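Can a Machine Clear Off a Chair Yet? I Asked Someone Who Spends All Day Trying

October | By the Home & Shop desk
14 comments | 62 shares

My kitchen chairs are where everything goes to wait. Mail, chargers, somebody's hat. So when I got an hour on the phone with an engineer at Vonex, a small outfit that teaches robot hands to do chores, I skipped the polite warm-up and asked when one of them could come over and deal with my chairs.

She laughed for a good while. (She asked me to leave her name out, and her boss is fine with that as long as I spell Vonex right.)

"Not this year," she said. "I'd love to tell you something else! But a chair is a lousy little shelf. It's low, it's shoved up against a table, and people drop whatever was in their pocket on it."

Her team does most of its practicing in simulation, in rendered rooms full of rendered furniture, and only later moves over to the real arm in the lab. The program they use for this is called Mockus, and it will run the same pickup again and again with the items shuffled every time. I wanted to know how many times. She said 200 for each layout, and then they change the layout and start over.

"People think the fancy part is the hand," she told me. "I spend my mornings on pens."

Pens! I made her explain. A pen is thin and it rolls, she said, and if the fingers come down a hair off center they just push it along until it goes over the side. A phone is flat, so there's not much to get hold of, and you have to either slide it to an edge or get a fingertip under it. Then there's the soft stuff, which she called "anything sock-ish," and which I assumed would be the easy one.
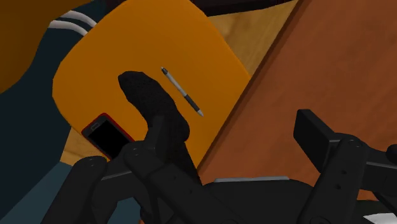
She said soft things are easy to grab and hard to grab well. The fingers close, something comes up, and the program is happy, but maybe it only pinched the last inch and the rest is dragging across everything else on the seat. "So now you've tidied up one thing and moved two more," she said. "My mother would send it home."

I asked about the shop floor, because I'd read that the machines were way ahead there. She agreed, mostly. Before Vonex she worked at Cenex, on a line where an arm sorted parts into bins, and it did that all night without any fuss. But the parts came in facing the same way, the light never changed, and the bins were bolted down.

"Then one day we got bins from a different supplier," she said, "and it stood there like it had forgotten its own name."

So what would she trust one with at home, right now, if I had the money? She thought about that longer than I expected. Picking up blocks, she said, if the floor is clear otherwise. Carrying a basket down a hallway. She has a prototype called the Wavau in the lab that can empty most of a dish rack, and it takes 7 minutes, and she still stands next to it when the glasses come up.

I told her I'd take 7 minutes if I could be on the couch for them. "You wouldn't be on the couch," she said. "You'd be watching the glasses."

We got off topic after that (she has strong feelings about drawer handles, and now I do too), but before we hung up I went back to the chair and asked for a real guess. She wouldn't give me a year. She said she'd call me when it could do the pen.

14 comments | Share this story
Questions or tips? Write to the Home & Shop desk
All rights reserved | Back to top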